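Slide 4: the missed grips at Drasthorpe

Start with the fault. On run 67 the fingers closed early and the log still said "grip OK." Shirin Kiani caught it when she checked the log by hand.

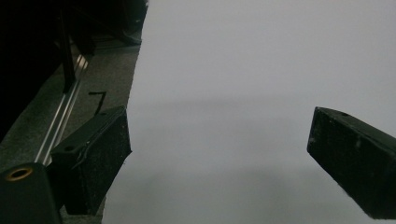
Cause: a loose set screw let the zero point drift 2 mm. The software only checked motor current, so two fingers meeting on air passed.

Say what we changed. Width check after every close. Screw check every 8 hours.

Pause for questions, then Brigitta's slide.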